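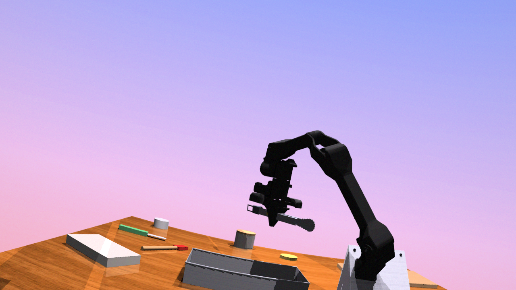
Computer rendering: black robot arm holding a dark gray tool above a wooden tabletop.

Evley Revises Imprint Specifications for Branded Drinkware, Pens and Bags

NODCOMBE, 19 September 2018 – Evley, a supplier of imprinted promotional merchandise to the distributor trade, has published a revised set of artwork and imprint specifications covering 2,343 catalog items. The new specifications apply to all orders entered after publication. Orders already in proof will be completed under the previous edition.

The revision replaces separate instruction sheets for drinkware, writing instruments, bags and desk accessories with a single document. Each catalog item now has one entry stating the maximum imprint area, the decoration methods offered, the number of spot colors available and the minimum line weight for each method. Dimensions are given in inches, with metric values in parentheses.

Imprint areas have been remeasured on current production stock. On 64 items the published area has changed. Most of the changes affect tapered tumblers and curved pen barrels, where the earlier sheets gave a flat rectangle that did not allow for distortion near the top and bottom of the imprint. Entries for these items now include an arc template. Distributors holding saved layouts for any affected item should resubmit them against the new template before reordering.

"The old sheets were written at different times and used different reference points," said Diễm Thân, technical manager for decoration at Evley. "On one mug the imprint was measured from the base, and on another from the rim. Everything is now measured from the base, including lidded items."

Minimum line weights are set separately for pad printing, screen printing and laser engraving. Reversed type, in which the lettering is left open in a solid block of color, requires a heavier line than positive type in both printing methods. Artwork containing lines below the stated minimum will be returned at the proof stage with the affected elements marked. Evley will thicken lines on request, but will not do so without written approval from the distributor.
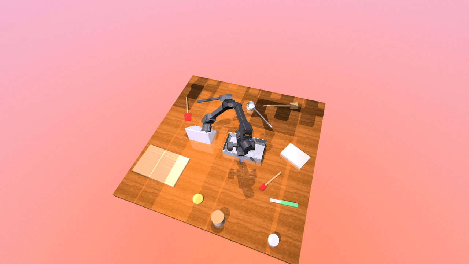

Color matching has also been standardized. Spot color references must be supplied by number, with the coated or uncoated book identified. Orders that state only a general color name, such as red or navy, will be printed in Evley's stock ink of that name, and the stock ink chart is included as an appendix. Matches on dark or translucent materials are treated as approximate unless a white underbase is ordered. An underbase counts as one color toward the maximum for the item.

A new section covers two-location imprints on cotton and nonwoven bags. The second location must be submitted as a separate file, with the bag side named in the file title. Registration tolerance between colors is 2 millimeters on nonwoven material. Designs that require colors to meet exactly should be supplied with a trap or printed in a single color.

Proofing terms are unchanged. One digital proof is included with each order, and a physical pre-production sample remains optional on orders of at least 40 pieces. Production time is counted from written proof approval. Changes received after approval are treated as a new proof.

The specifications were edited with Clutitz, a print documentation firm, which prepared the item entries and templates. Templates are supplied as vector files with the imprint boundary on a locked layer. Distributors should place artwork on the layer provided and convert all type to outlines.

The complete document and the list of remeasured items are available to registered distributors through their Evley account representative. A supplement covering embroidered caps and outerwear is scheduled for March. Until then, orders for those products should follow the existing embroidery sheet.

About Evley
Evley decorates and supplies promotional drinkware, writing instruments, bags, apparel and desk accessories from its facility in Nodcombe. Its products are sold through promotional products distributors only.

Media contact
Diễm Thân, Evley, Nodcombe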